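Tramholm Residents Association
Minutes, December meeting, community room

Posted by the Secretary in December | Print this page | E-mail this page
2 comments | 6 shares

Start 7:05 pm. Quorum OK. Previous minutes approved, one fix: the bike shed key deposit is $40, not $4.

1. Water shutoffs

Second shutoff since the last meeting, no notice on the doors either time. Grisach (plumbing contractor) says notice went to the management office by e-mail. Office says it got one e-mail, with the wrong building on it. Long discussion. Several people on the upper floors still have low pressure in the mornings, worst in the kitchen taps. Agreed: paper notice in both lobbies the day before any planned shutoff, plus e-mail to the list. Emergency shutoffs, a call to the floor contacts.

Question from the floor, who are the floor contacts. List is out of date. Secretary to redo it and post by the mailboxes.

ACTION: chair to write to Grisach and the office, same letter to both.

2. Heating in the stairwells

East stairwell radiator stuck on full. West one cold. Same as last winter. Office has a quote for new valves, we haven't seen it. Someone asked if we pay for heat in the stairwells through the monthly charge or seperately. Monthly charge. Then a side discussion on whether the stairwells need heating at all; no vote taken, people who live by the doors were strongly for it.

ACTION: ask for the quote before the next meeting.

3. Trash and recycling

Disine pickup moved to early morning, 6 am. Complaints about the noise on the court side. Other residents said the old time was worse, truck blocked the drive when people were leaving for work. Show of hands, keep the early pickup, ask the crew not to drag the bins over the grate.

Cardboard: still going in unflattened. Lid won't close, then it rains. New sign didn't help. Suggestion to move the bin closer to the door so people dont leave boxes on the steps. Try it for a month.

Mattress behind the bins is still there. Office will charge for removal if no one claims it. Deadline is the end of December.

4. Parking

Two spaces by the side gate are marked for loading, used overnight. Proposal to make them residents' parking after 8 pm. For: most of the room. Against: people who get early deliveries. Passed with the change that cars have to be out by 7 am. Signs to be ordered, cost out of the general fund.

Visitor passes, no change. Please stop photocopying them.

5. Laundry room

Dryer on the left repaired, eats coins again. Kordestani (the machine company) will swap the coin box, no date given. Until then use the one on the right. Request for later hours, up to 11 pm. The ground floor units objected, they can hear the spin cycle through the wall. Left at 10 pm.

Lint. Clean the filter. Was asked to minute this again.

6. Household swap

Held in spring last year, went well, too much left over at the end and it sat in the hall for weeks. Agreed to do it again with rules:
- kitchen and small household things only
- nothing electrical unless it works and you can plug it in and show it
- no clothes this time
- whatever isn't taken goes home with whoever brought it

Tables from the storage room. Some are missing screws, check before setting up. Set up from 9 am, doors 10 am, done by 1 pm. Date to be picked next meeting, depends on when the room is free.

Question about whether non-residents can come. Yes if they come with a resident. Question about selling. No selling.

7. Any other business

Hall light outside the community room flickers. Reported twice.

Request for a bench by the side gate. Cost unknown, item for next time.

Person who borrowed the folding ladder please bring it back, no questions asked.

Coffee fund is low. A jar will be put out.

Closed 8:50 pm. Next meeting same time, same room. Items for the agenda to the secretary a week ahead, in writing please, not on the stairs. 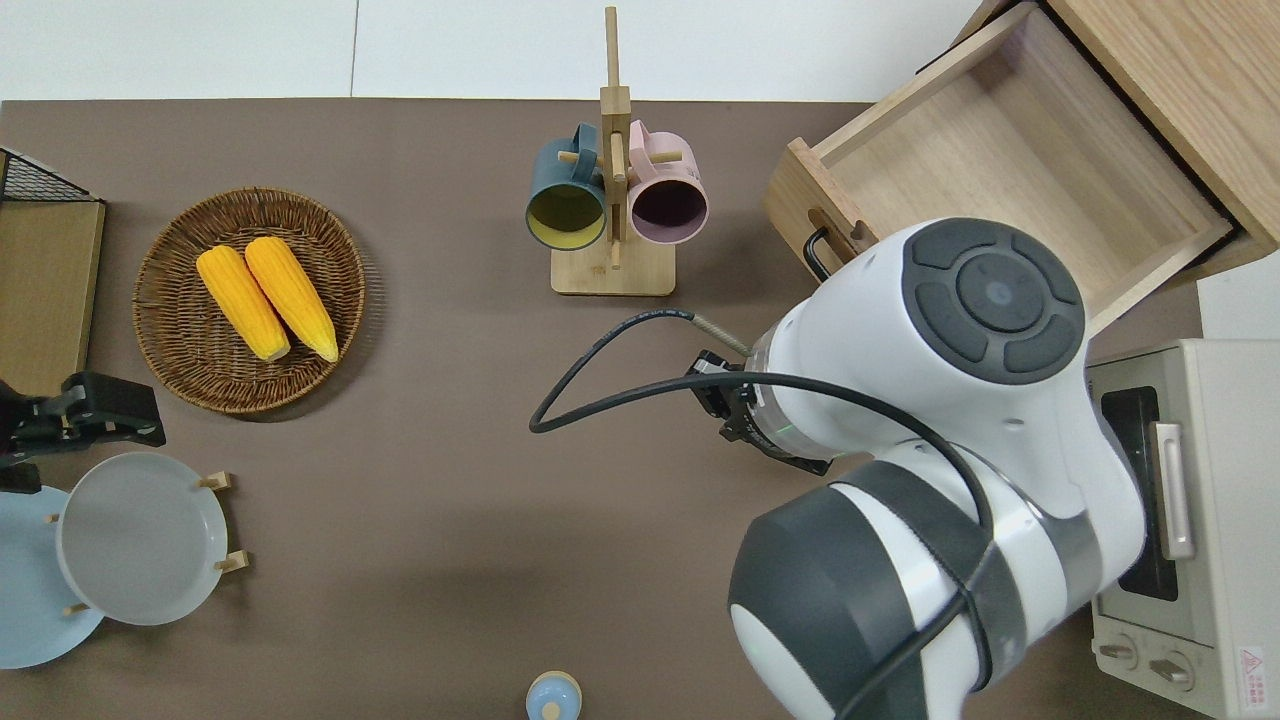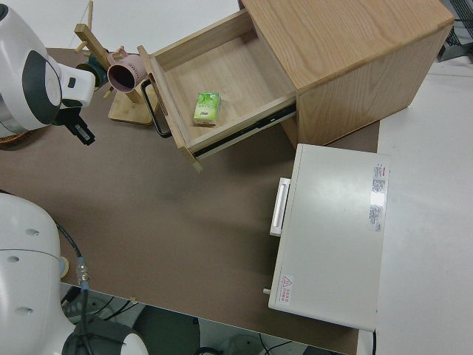 First photo: corn in a wicker basket, plates, mug tree. Second: wooden cabinet with the top drawer open, mug tree to the left.

Print this page | E-mail this page
2 comments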